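Print this release | E-mail this release

FOR RELEASE IN JULY

Dedelo wants the forks you never use

Fork swap opens in our front room, and yes, the single ones count

I own 12 forks and I like two of them. I'm telling you this up front because I run Dedelo, a shop that sells secondhand kitchen things, and you'd think I would have sorted out my own drawer by now. I haven't. My forks came from a college apartment, an aunt, a potluck I left in a hurry and at least one airline, and every night I dig past ten of them to get to the pair I like.

So this July we're opening the Dedelo Fork Swap, and I'm inviting all of you to come and dig through our forks instead. Bring one, take one. Bring a handful, take a handful. They don't have to match each other or anything else in your house. We take forks only for now (spoons are coming, please stop calling about spoons), and there's no charge to swap.

We're starting with 500 forks. Most of them came out of house clearances over the winter, and Rekha Bajpai, my business partner, spent a good part of the spring washing them and sorting them by feel. That's her word. She picks one up, pretends to eat a salad, and puts it in the heavy pile, the light pile or the pile she calls "picnic." I was skeptical until I tried it, and now I can't buy a fork any other way. A heavy handle on a short fork is a lovely thing with pasta. A long thin one is better for cake, don't ask me why.

"People come in looking for a set and then they fall for one odd fork," says Rekha. "I'd like them to go home with the odd one and use it every day."

The forks will be laid out on the wooden table in our front room, some of them in trays and some straight on the wood. We've tried to keep the colors mixed up, so you get the plain steel and the fancy finishes and the bright plastic handles side by side. I'm a sucker for the plastic handles. My grandmother had green ones, and they outlasted two dishwashers and a husband. 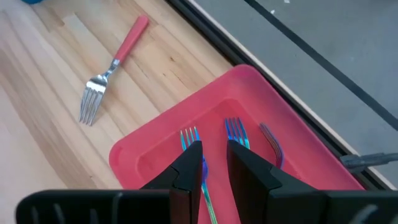
Coral-red handle on the table, rainbow finish in the pink tray.

The rainbow ones are what everybody under 20 wants, in case you have one of those at home and need a reason to get them out of the house. I had my doubts about those too. Then I ate a bowl of noodles with one and felt a bit special, so into the swap they went.

A few practical things. Please wash your forks before you bring them. Bent tines are fine if it's a small bend - Vilgot Lundgren will be at the side bench with his pliers every afternoon from 2 p.m. and he'll straighten what he can while you wait. Vilgot mended bikes before he mended cutlery and he does not rush. If a fork is beyond saving, we'll put it in the scrap metal bin and you can still take one from the table. Real silver is welcome, but talk to Rekha first, so that you don't trade away something you'd be sorry about later. Kids' forks have their own box under the window.

We can't hold forks for anyone. I know. My own mother asked.

We'll also have a matching board for those of you who are one short. Pin up a drawing or a photo of the fork you're missing, with the pattern name if you know it, and leave a phone number. Mamta Vashisht looks after the board, and she's been practicing on our regulars since last fall. Her best find so far was the eighth fork for a customer who had been setting the table with seven and giving herself a steak knife and a spoon for years. Mamta drove it over to her that same evening. There are 56 requests on the board right now, and we'd love to get that number down before school starts.

"Write down everything, even the little marks on the back," Mamta says. "Half the time I go by the back of the fork and not the front."

Our neighbors at Grewal are doing the food, which means there will be something to try your new fork on. Expect potato salad, chickpeas, and a lemon cake that Pramila Ahuja makes in a pan the size of a door. Plates are provided. Forks, obviously, you bring yourself or pick up at the table, and there's a sink in back where you can give your choice a rinse first.

The swap runs all through July during regular shop hours, 10 a.m. to 6 p.m., and we stay open until eight on the last evening for anybody who can't get away from work. You don't need to sign up. If you're bringing more than a shoebox full, give us a call the day before so we can clear some space for you, and park around back by the loading door, where the step is lower.

Whatever is left at the end of the month goes to the community kitchen on the next block, where they're always short of forks by the second sitting. Spoons in September, if Rekha's thumbs recover.

About Dedelo: We buy, clean, mend and sell used kitchen things, from egg cups to stockpots. Rekha and I opened the shop with one shelf and a borrowed cash box, and we now fill two rooms and most of a hallway.

Press questions: ask for Miloslav Michalík at the shop counter, mornings are best.

Print this release | E-mail this release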